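4.3 Recording a demonstration by remote control

Use this section once the arm has been homed (see 4.1) and the hand controller is paired. Each task needs at least 17 good recordings before it can be sent for training.

1. Clear the floor between the operator's position and the robot base. Keep the stop button within reach.

2. On the Tonora screen, open Tasks and choose the task name. If the task is new, enter a name of up to six words.

3. Press Record. Wait for the tone before you move the controller.

4. Bring the gripper toward the object slowly. Watch the wrist view as well as the robot itself.

5. Squeeze the trigger until the fingers meet the object, then hold the trigger steady.

Caution: Do not keep squeezing after contact. Fittings with a smooth or coloured finish mark easily.

6. Carry out the task at one even speed. Where a hose or cable is attached, leave it enough slack for the whole movement.

7. Release the object, back the gripper away and press Stop.

8. Mark the recording Keep or Discard. Discard any recording where the object slipped or the arm stopped on its own.

Note: Recordings longer than 179 seconds are split into two files. Both parts must be kept or discarded together.

Note: If the arm lags behind the controller, press Stop and repeat the pairing steps in 4.2. Fault code 1227 means the controller has lost its link.

Section revised 2019-04-19 by Sándor Kelemen, Prekstead. 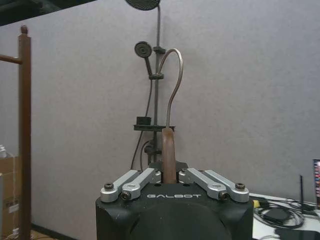 Figure 4-6. Wrist view during a shower task, object held between the fingers.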